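Grirlow Unit 2 - Bench and Bin Inspection
Date: 8 Dec 2022
Inspected by: Josiane Collet
Previous inspection: November

Marks: OK / ACTION / SEE COMMENT

1. Gangway by the bench clear
OK
Comment: Clear end to end. The pallet that lived there through November has moved to the other side of the shutter door, where it is somebody else's checklist.

2. Emergency stop reachable, not used as a coat hook
SEE COMMENT
Comment: Reachable. There was a scarf on it when I came in and none when I came back with the clipboard.

3. Floor dry, no trailing leads
OK

4. Bin edges and corners
ACTION
Comment: One burr on the outside, near the label. Nirik to file it down. I found it with my sleeve.

5. Bin contents - nothing sharp, nothing leaking, nothing edible
OK
Comment: Nothing edible this time - progress. A work glove, a white rod-like tool with a thin curved end, a patterned tube in pink, black and white, and a black rectangular case. I have passed the tube on looks alone. If it belongs to you, you have until Monday.

6. Gloves in pairs
ACTION
Comment: One dark grey glove in the bin, crumpled. Its partner is not on the hook, in the drawer or under the bench. Roussel has a box of 75 pairs on order and I would like at least one of them to stay married past Christmas.

7. Long items laid flat, not propped
ACTION
Comment: The white tool is leaning on the side of the bin. The list has said "laid flat" for as long as I have been filling it in.

8. Cables and hoses secured, ties not perished
SEE COMMENT
Comment: Ties checked by hand with the power off. Two of them replaced. The yellow cable is fine and is easily the smartest thing in the unit.

9. First aid box
ACTION
Comment: Down to 5 plasters, and the tweezers have gone again. Forka to restock.

10. Lighting over the bench
OK
Comment: Took roughly 17 seconds to come on fully. Within limits, though I had time to think.

11. Last sheet's actions closed
SEE COMMENT
Comment: Most. The missing drawer handle is still missing and has been carried over.

Overall: pass, with actions on 4, 6, 7 and 9. Copy on the board by the kettle. 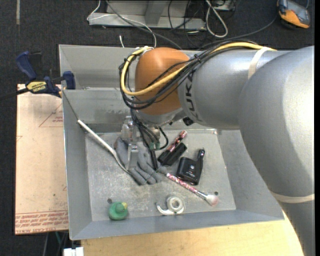
Items 5 to 8: bin contents, single glove, leaning tool, cables.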